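The Irosstead mattress topper, after a proper winter with it
Posted 03/01/2022

I should say straight away that I am not a person who buys things for the bed lightly. Our old topper came with us through two house moves and had gone so thin in the middle that my husband and I met there every night whether we were speaking or not. So when the back started grumbling again in December, I gave in and ordered the Irosstead, which is 50 mm thick and comes rolled up in a box that I could just about drag down the hall on my own.

Unrolling it is a bit of an event! You cut the outer bag, then the inner bag, and the whole thing sighs and begins to spread itself out. The leaflet says to leave it for 6 hours before sleeping on it, and I would take that seriously, as the corners were still curling when I went up with a cup of tea to have a look. There was a smell too, a sort of new-car smell, and with the window open it had gone by the second night.
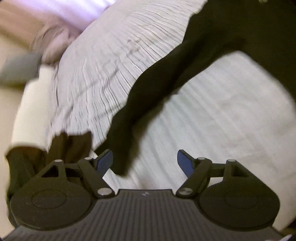

In the bedroom, winter 2022.

Now, the comfort. I'd call it medium, leaning towards soft, and if you sleep on your side (I do, always have) it is lovely around the hip and shoulder. My husband sleeps on his back like a knight on a tomb and found it a little too giving for the first week, though he has stopped mentioning it. You do sink in enough that turning over takes a small push, so anyone with stiff knees might want to try one in a shop first.

I had it down to this or the Poseo, which is firmer and a good deal dearer, and my sister's spare room has the Kamath, so I've had several nights on that as well. The Kamath is perfectly decent but it slides. By morning you find it has crept halfway off the end, sheet and all. The Irosstead has wide elastic straps at the corners and has hardly moved since I put it on, even with me kneeling on it to sort the clean washing and dumping coats on it when we have people round.

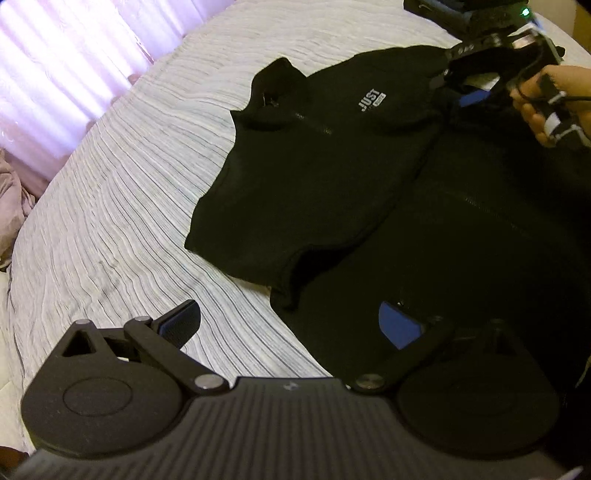 The cover unzips and goes in at forty degrees, and it came out the same size, thank goodness. Getting it back on is another matter. It's a two-person job with a fair bit of muttering, and I'd suggest doing it in the morning when you still have some patience. Your ordinary fitted sheet may be a struggle as well. Ours kept pinging off one corner, and in the end I bought a deeper one from Amen, the linen shop by the station, which does very nicely.

Warmth is the thing I can't tell you about yet. Through the cold weather it has been a treat, and I've turned the heating down a notch at night, but I do wonder how it will be in July. I'll come back and add a note once we've had a hot spell.

Four stars from me, with the missing one for that cover.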